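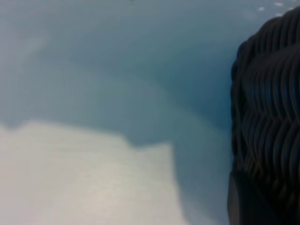 Pale blue-grey surface with a few white specks, close up

We bought the Prultberg woven basket in July to keep fruit in one place on the table. It is a plain rectangle with rounded corners and a thick rolled rim, in a brown so dark it looks black.

The weave is tight and fine, and ours has not snagged a sleeve or shed any bits. It weighs 228 grams and is easy to lift with one hand. The sides slope in, so the floor is smaller than you would guess from the top — measure the base if you want it for bread. 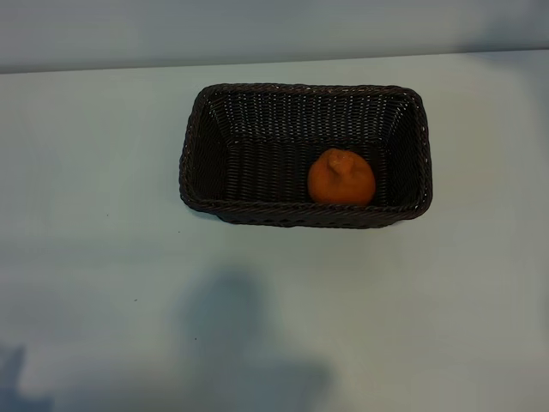
The Prultberg with one orange citrus fruit in it

Crumbs do get into the gaps. I tip it over the sink and go round with a dry brush. A lighter colour would be welcome, as would felt feet.

Four stars.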